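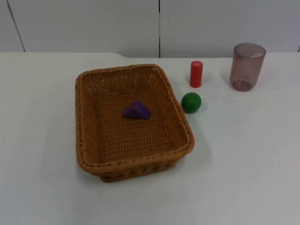

Activity table: wicker basket, ball, cup, cylinder and block.

Ostolby Hall, ground floor playroom and store
Quarterly premises check, 16th September
Form 4, issued by Sokevham Premises Services

Key: S = satisfactory, A = action needed, N = not applicable

1. Entrance and exits
1.1 Main door opens fully, closer working — S
1.2 Fire exit clear inside and out — A. Folded pushchairs stored across the outer step. Move to the porch rack.
1.3 Exit sign lit — S

2. Floors
2.1 Vinyl free of lifting edges — A. Seam raised by the sink, up to 5 mm. Taped as a temporary measure. Refix before the next check.
2.2 Entrance mat flat and secured — S

3. Tables and play items
3.1 Table tops clean, edges smooth — S
3.2 Table legs locked — S
3.3 Baskets free of broken strands — S
3.4 Small items suitable for the age group — S. Marbles remain in the locked cupboard.

4. Heating and hot water
4.1 Radiator guards fixed — A. Left guard by the window has one bracket missing. Macedo pattern, bracket on order.
4.2 Hot tap at child basin below the limit on the displayed notice — S
4.3 Boiler cupboard locked — S

5. Electrical
5.1 Sockets and plates undamaged — S
5.2 Extension leads — N. None in use.
5.3 Emergency lighting test — S. The fitting over the store door was slow to come on. Retest at the monthly check.

6. Store
6.1 Shelving fixed to wall — S
6.2 Load notice displayed — A. Notice for the Skerkirano rack is faded. Replace, same wording: 100 kg per shelf, 400 kg per bay.
6.3 Cleaning products locked away — S

Items 1.2 and 4.1 to be closed first. Playroom may stay in use — keep the window bay roped off until the bracket is fitted.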